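Writing the rulebook before the robot moves

Jaltance sells simulation time to companies that want to test arm programs before running them on hardware. Its lead for test practice, who asked to be quoted by role only, spent most of October revising the internal standard. The old version ran to 193 rules. The new one has 169.

"We cut the ones that could not be checked," the lead said. "A rule that says 'approach with care' is a wish. A rule that gives a clearance and a speed can fail a run, and then somebody has to look at it."

Clearance near box walls took the longest to settle. Canitz, a customer, wanted a single limit for the whole gripper. Divar wanted separate limits for the fingers and the housing.

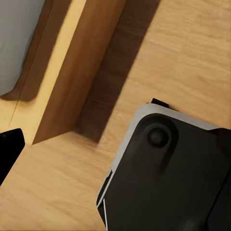
"Divar was right on that point," the lead said. "Fingers have to get close or there is no grasp. The housing has no business being close. We now log the two distances separately, and a run is rejected if either is out of range."

Every task must also be repeated under at least 3 lighting setups - shadows included - before results go into a report. Of the runs rejected last quarter, 73 had been tested under one.

The lead is less sure about friction values, which are still copied from an older Dubey project. "They are written down and dated. I would not call them good. They are next on the list."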